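Larncombe releases Tonus 2, a motion planner for two arms sharing one table

By Renzo Farina

Larncombe has released the second version of Tonus, its open source planning software for pairs of robot arms that work in the same space. The update went up on Friday along with the test logs the team used to tune it.

The main change is in how the planner handles waiting. In the first version, one arm was always the leader. The other arm planned around it and held still whenever the two paths came close. That kept the arms from touching, but it also meant that one of them spent a large part of each job parked.

Tonus 2 drops the fixed leader. Each arm reserves a piece of space for a short stretch of time, and the planner settles conflicts by comparing how much each arm would lose by slowing down. Most conflicts now end with one arm easing off a little on its way in and no full stop.

"The old code was safe and it was dull to watch," said Mohammed-Awal Odoi, who leads the planning work at Larncombe. "You would see one arm do a pick, then the other arm do a pick. We wanted them both moving, and the geometry allows it most of the time."

The team ran 1,974 sorting trials on the new version at its Rarthorpe lab. In 1,878 of them the job finished without a person stepping in. The rest were mostly grasp failures, according to the release notes, with a smaller group in which both arms reserved space over the same bin and the planner timed out. Odoi said the timeout case is understood and a fix is in testing.

Replanning time is capped at 150 milliseconds. If no new path is found by then, both arms slow along their current paths and the planner tries again. Users can raise the cap in the settings file, though the notes advise against it for crowded tables.

Perception is handled by a separate package, Acheampong, which passes the planner a list of parts with a position and a confidence score for each. Parts that touch or lean on each other are still a weak point. Acheampong sometimes reports two of them as one, and the planner then picks a grasp that suits neither.
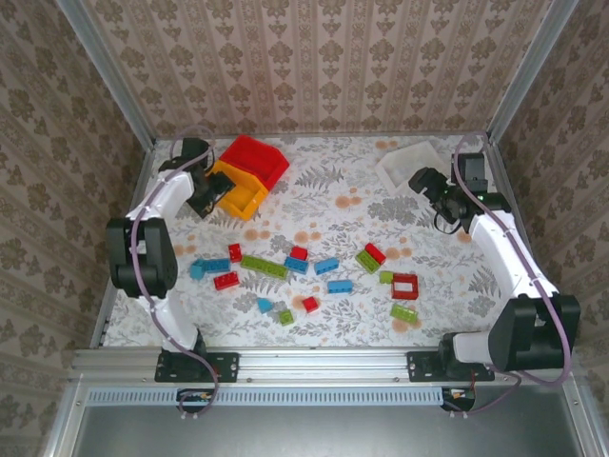 Page 2

Plastic building bricks in red, blue and green are among the test parts, spread on a patterned mat between the two arms with shallow bins within reach. The leaf print on the mat makes it harder for the vision code to find clean edges, Odoi said, and scores on plain surfaces run higher.

Settings files from the first version will load in Tonus 2, but the "leader" field is ignored and prints a warning. Users who wrote their own collision checks will need to update them, as the function now takes a time window as well as a pose.

Support for a third arm is not planned. A patch release with the timeout fix is due in June.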